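The Flat Surface Problem: what the decluttering business promises and what it can show
Duarte Vilela
Speaker notes, Jondley Hall, 6th May

OPENING

Skip the thank-yous, the host does those. Start with the Wurkanen brochure. Hold it up. Read the line on the back cover slowly: "A clear surface is a clear mind." Wait.

Then ask who has bought a box to put things in, and later had to find somewhere to put the box. Hands go up every time. Mine too.

Say early on that I have nothing against tidy rooms. I like a tidy room. My quarrel is with the claims, which have become much bigger over the years while the evidence has stayed where it was. A shelf used to hold your books. Now it's supposed to lower your blood pressure and save your marriage.

WHAT IS BEING SOLD

The Wurkanen starter package costs nearly $900. You get a home visit, a set of labeled bins, and a workbook. Pass the workbook around, but get it back this time.

Read from the page headed "Your Surfaces Are Speaking." People laugh, and that's fine, but don't stay on it. It's too easy. The serious part is on the next page, where it says customers "report dramatic improvement in stress, sleep and focus." Ask the room: report to whom? When? Compared with what?

The answer is in the small type, and it says the Nasside survey.

THE NASSIDE SURVEY

Slow down in this part. Last time I rushed it and got the same question at the end from three different people.

The survey went to 236 households. Every one of them had already paid for the package. They filled in the form 7 weeks after the home visit.

Problems, in the order I find them annoying:

No comparison group. We have no idea how people who bought nothing were feeling over the same stretch. Maybe everybody felt better. The visits were in October, so the stretch runs up to the holidays, and I would not like to guess which way that pushes things.

They asked people to remember how stressed they used to be. If you've just spent that kind of money, you have a reason to remember the old kitchen as a nightmare.

They don't say how many people were sent the form and threw it out. I wrote to ask. I got a reply thanking me for my interest in an organized life. (Read the reply out if there's time. It is short.)

And the form itself has only 2 possible answers to the main question: "much better" or "somewhat better." Let that one land without comment.

THE FAIR PART

Don't skip this even if running late. There's a version of the argument that deserves respect. People who say their homes are cluttered often also say they feel stressed, and I believe them. But which way does it go? When I'm worn out I don't put things away. When my mother was sick, my hallway looked like a yard sale for months. Clearing the hallway would have been nice. It wouldn't have fixed what was wrong, and I'd have resented anyone who told me it would.

There's also the third possibility, that something else causes both. Small apartments. Long shifts. Kids. A bin with a label on it does very little about the rent.

If someone objects that cleaning up made them feel great: agree with them. It makes me feel great too, for an afternoon. The brochure is claiming something larger than an afternoon.

THE FALCÃO APARTMENTS

I helped neighbors at the Falcão building clear out their front rooms, mostly by carrying things downstairs. This is a story and I should say so. It has no more weight than Nasside's survey, and probably less, but nobody is charging for it.

What I noticed was that the surface by the door always filled up again. Keys, mail, a glove, a battery that might be dead. Didn't matter how good the bins were. A flat top at hand height, close to where people come in or sit down, is going to collect things, and I don't think that says anything about the character of the owner. It's a convenient place to put stuff down.

The brochure calls this "relapse." Say the word again. Relapse! Over mail.

My own suggestion is dull and free. Pick the surface you're willing to lose, and stop fighting over it. Keep clear the ones you need for something, like the stove or the desk. I can't prove this works either. You'll be able to tell within a couple of weeks whether it suits you, and you won't have paid to find out.

SLIDES, FURNITURE TOPS

Keep talking over these. The point is the low cabinet as a type: flat top, right height for dropping things on, storage underneath that takes a little more effort to use. Wrapper, bowl, can. Ask people what is on theirs at home right now, and take a few answers from the back rows, who never get asked.

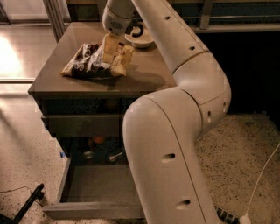
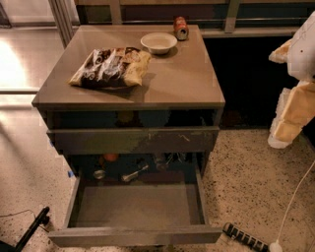
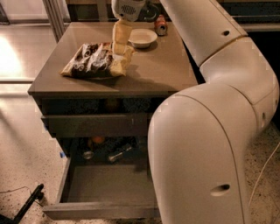

Cabinet top, three views. Snack bag, bowl and soda can in the middle one.

QUESTIONS THAT USUALLY COME UP

"So you think we should live in a mess?" No. Refer back to the fair part.

"My sister did the Wurkanen program and loves it." Good. Ask what she loves about it. Usually it's the home visit, meaning somebody came over and helped. I find that more interesting than the bins -- help is pleasant, and a friend might do it for lunch.

"What would convince you?" Have this ready, people deserve a straight answer. Take people who want the package, give it to half of them now, chosen by lottery, and make the other half wait. Ask both groups the same questions before and after, with "worse" as one of the choices. Publish it whichever way it comes out. If the package wins, I'll come back to Jondley Hall and say so from this stage.

Get the workbook back before people leave.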